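Workshop notebook, Moon Room
7 February 2020
Subject: Remby cloth stock, laundering and fold condition

The purpose of this entry is to record the state of the light cloths before the next laundering cycle, and to set out the changes to storage agreed at the morning meeting. It replaces the loose notes pinned inside the cupboard door, which should now be removed.

Stock. The Prillano delivery was unpacked and checked against the docket. The docket gives 171 cloths and the shelf count agrees. Of these, 13 have been withdrawn from the folding set: most had a pulled thread along the hem, and the remainder were cut off grain and will not square up however they are handled. The withdrawn cloths are in the lower drawer and may be used for wiping down. They are not to go back on the shelf, even when the shelf is running low.

Laundering. Cloths were washed on the cool cycle with Hoser powder, half measure, no softener. Softener was discontinued in August after it was found to make the thinner fabrics slide off a stack. The half measure appears to be sufficient. A faint smell remains in the heavier weave and this will be looked at again once the machine filter has been cleaned. Line drying is preferred. Where the dryer must be used, cloths are to be taken out promptly and shaken once by the corners. A load left overnight in the drum comes out with hard creases that persist through several folds, as the brown set has shown.

Pressing. No ironing of the folding set. The question was raised again and the answer has not changed. A pressed cloth keeps the memory of the iron and falls open along the same line each time, so that the first fold of the day bears little relation to the fifth. Cloths kept for display may be pressed in the usual way.

Fold condition. Each cloth is folded in half twice, hem to hem, and left under its own weight for the length of the lunch break. It is then opened and the crease is graded by eye against the reference card. The heavy and medium weaves graded well. The thin cloths did less well: the top layer creeps during the second fold and the corners finish out of line by a finger's width. Starting from the long side gave a better result on the blues and should be adopted for all thin cloths until further notice. The written instruction in the folder still says short side and needs correcting.

Storage. Thin cloths move to the upper shelf, flat, in stacks no higher than the divider. Rolled storage was tried for 2 weeks and is not recommended, as the cloths curl at the ends and must be weighted before use. Labels are to face outward and be written in pencil. The running total of folds recorded in this book stands at 2,772 and is carried forward to the next page.

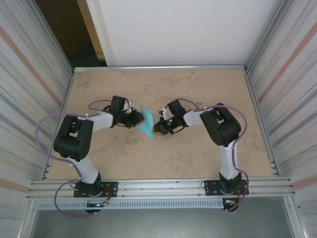
Starting position remains the least consistent part of the method and should be written up properly. At present each person bunches the cloth as they see fit, and the grades cannot fairly be compared. A rough triangle with one point low, such as the light blue cloth makes between the two grippers, is proposed as a bunched start for the thin fabrics. It leaves the upper points folded toward the back of the table, and the pale turquoise-blue can be told easily from the mottled beige of the surface when grading by eye. The same start should be tried with the white and cream cloths, where the contrast will be poorer, and the results entered in the usual columns. Drawer key returned to the hook.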